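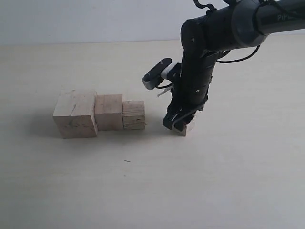 Jaqueline Zavala, Reviews Editor

The Miria block set from Zokora comes in a cotton bag and costs $18. It is plain, unpainted wood in several sizes, meant for ages 18 months and up. We have had ours since April.

The cubes stack well. My nephew got a tower of six to stand on a rug, and the bigger ones are heavy enough to make a good base. Edges are sanded but not rounded much. Check them for splinters before handing them over; I went over ours with fine sandpaper.

Unfinished wood picks up dirt fast. Wipe with a damp cloth and let it dry overnight. Do not soak.

The bag is the weak part. The drawstring pulled out after 8 weeks and I now use a shoebox.

Good value for the price. I would buy it again.

We use cookies to improve your visit. Accept | Manage settings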